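Search this site...

Brornlow Club Cricket Scores – README

Posted 27/06/2024 by the Flultix data desk
3 comments | Share

This dataset has the scorecards of 440 women's club matches from the Brornlow league. Each row is one innings of one batter: runs, balls faced, how she was out, and the ground. Matches with fewer than 30 balls bowled are left out.

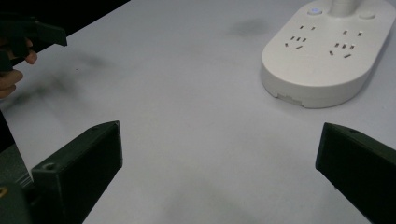 The cards before April were typed from paper scorebooks, so spelling of names can differ between the files. Please join on player_id and not on the name. Balls faced are missing for 128 matches – we left these cells blank and did not put zero.

Scores from the Vestetti ground use the old team codes. The file codes.csv gives the new ones.

Corrections are welcome in the comments.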